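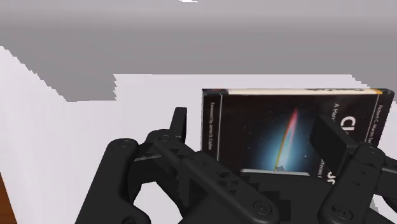 Wrist camera depth looks fine but grasps land off target in sim, what am I missing?

Posted by totville_tess in Simulation and Perception

Hi all! I've been fighting this since Monday and I'm out of ideas. I have a Franka arm in sim with a wrist camera and a second camera looking at the whole workspace. My pipeline turns the wrist depth into a point cloud, picks a grasp, and hands the pose over to the planner. The planner is happy every time. Then the fingers go down 43 mm away from where I wanted them, and always to the same side of the target if the arm starts from the same pose. Start from a different pose and the offset swings around with it.

Things I've tried: more samples in the planner, a smaller voxel size, swapping the grasp scorer for the older one from Jandetti (don't bother), and turning shadows off in the renderer. I also ran 160 grasps overnight and the error barely changes from one to the next, so it doesn't smell like noise to me. Is this a control thing or a perception thing? I'd rather not retune the controller if I don't have to.

gauthier_fan

Had something like this once, I reinstalled everything and it went away. Maybe update your drivers? Also 160 grasps isn't a lot, I'd do 3,000 before deciding anything.

Maëlle Chan

Please don't reinstall anything yet! An error that stays the same size and turns with the wrist is nearly always a camera-to-hand transform problem. I'd bet a lunch that your cloud is being built in one frame and read in another.

First check, takes five minutes: hold the arm still, grab one wrist cloud, transform it to the base frame and save it. Rotate the last joint by a quarter turn, grab another, and draw both together. If the same object shows up twice, the transform between the hand and the camera is wrong (or it's going in inverted, I've done that more times than I'd like to admit). If they line up, leave the transform alone and look at your timestamps.
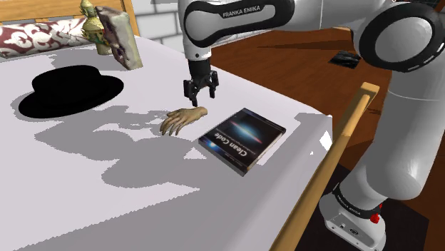 Second check is the segmentation, and I'd do it even if the first one finds the bug. Your wrist camera sees its own fingers, and if you don't mask them out they end up in the cloud as part of whatever is behind them. The wide view is great for catching this. Take the Clean Code book lying by the model hand on the sheet: project your cloud and your chosen grasp into that camera and see if the points labeled "book" stay on the cover, or if a clump of them is hanging up at the gripper. The hat is a good one to try as well, with that wide flat brim right down on the sheet. My plane removal used to eat thin stuff like that until I dropped the threshold.

For the mask, render the gripper links from the current joint angles, grow the result by a few pixels and throw out any depth inside it. We do it that way at Ciltgate and it's cheap enough to run on every frame.

Turn shadows back on when you're finished, by the way. They don't touch sim depth, but if your segmenter runs on color you'll want to know how it copes with them.

totville_tess

Okay, first check done and I got two of everything, a quarter turn apart. The transform was going in inverted!! I fixed that and the offset is gone on the few grasps I've run so far. Still need to write the finger mask, I had no idea those points were getting in. Do you grow it by a fixed number of pixels, or scale it with distance?

Maëlle Chan

Fixed. The fingers are always close to the camera so scaling never bought me anything. Start at four pixels and go up if you still see a fringe.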